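The Visiting Room at Poltness

My aunt got the letter in May. It said that her son had been moved from the remand center in Brernia to the prison at Poltness, that his health was satisfactory, and that relatives could apply to see him at the office on the ground floor. She read it to me twice over the phone. I asked her how anybody's health could be satisfactory to the people who had written the letter, and she told me to stop being clever and come and drive her.

It is 400 miles to Poltness. I did the driving and she held the bag on her knees the whole way, as if somebody in the back seat might want it.

The bag had been packed according to a list. The list had come from a woman in the lawyers' corridor, who had it from another woman, and I didn't believe in it. No tins. No laces. Sugar in lumps, never loose. Clothing in black only, folded, nothing with a hood. I said the rules were probably posted on the door and were probably different. My aunt said that a rule on a door was for people who hadn't been before. She hadn't been before either, but I let that go.

We took a room for the night over a bakery. She unpacked everything onto the bed and packed it again, and then she did the same thing in the morning.

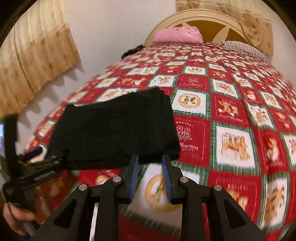
The Window

The office opened at eight. By seven there was a line down the wall, mostly women, mostly with the same bag. I'd expected crying, I suppose. What they talked about was bus times.

When we got to the window the officer ran his finger down a page and said there was no such prisoner. My aunt put the letter on the counter. He read it and agreed that it was a letter. He agreed it had the stamp. He said the stamp was from the directorate and the page was from the prison, and he could only go by the page.

"Then where is he?" my aunt said.

"If he isn't here, I can't tell you where he is."

"And if he is here?"

"Then he'd be on the page."

I've worked in an insurance office, so I know that tone. It's the tone of a man who has been given one question he can answer and plans to spend the day answering it. I asked who kept the page. He said the page was kept. I asked whether we could leave the bag, and he said we could leave a bag for a prisoner on the page.

A woman behind us leaned in and told my aunt to ask for the infirmary page. I thought she was making it up. My aunt asked for the infirmary page. The officer sighed, opened a drawer, and took out a second ledger, thinner than the first. There he was, third from the bottom, with his middle name spelled wrong.

"Satisfactory," I said. My aunt stepped on my foot.

The fee for a parcel was 700, in exact money. The sign said it was a storage fee. I asked what it cost them to store a sweater, and then I paid it, because there were thirty people behind us and every one of them was looking at the back of my head.

The Todorova Hearing

What they said he had done was this. He'd gone to a meeting in the hall on Todorova Street, where people read out the names of men who had been taken from the harbor towns. He had read his share of the names. According to the prosecutor, he'd also discussed blowing up a bridge. There was a witness to the bridge, who was known as Prament, and who gave evidence through a speaker from another room.

I had sat through one of those sessions in the winter. Prament remembered the bridge very well. He remembered it in the same words each time, down to the cough. When the defense asked him which bridge, he asked for a break, and when he came back it was a railroad bridge. The judge wrote something down. I used to wonder what. These days I think he was writing down that there had been a break.

People at home ask me if I'm sure. They mean it kindly. They say nobody really knows what goes on at meetings, and that's true, I wasn't there. I don't take my cousin's word for everything. He once told me he had paid off a motorcycle he'd never paid a cent on. But I have heard him talk through every plan he ever had, from the bees to the boat engine, and he couldn't have kept quiet about a bridge for the length of a supper.

The Visit

They let us in at 3. Fifteen chairs, a glass partition, a telephone on each side. He came in wearing a coat that belonged to someone wider. He'd lost weight and he held his left arm against his side. My aunt asked about the arm and he looked at the guard and said he had slept on it.

"For how long?" I said.

He laughed, and then he had to stop laughing and breathe for a bit.

They talked about the apricot tree. They talked about whether the roof would last. I kept waiting for one of them to say something that mattered, and I was halfway home before it came to me that he had asked three times about the neighbor's dog, and the neighbor has no dog. My aunt had told him each time that it was eating well.

I asked her in the car what the dog was.

"Watch the road," she said.

She had the empty bag on her knees. After the turn for Brernia she opened it, took out the list, and wrote at the bottom, in pencil, to ask for the infirmary page.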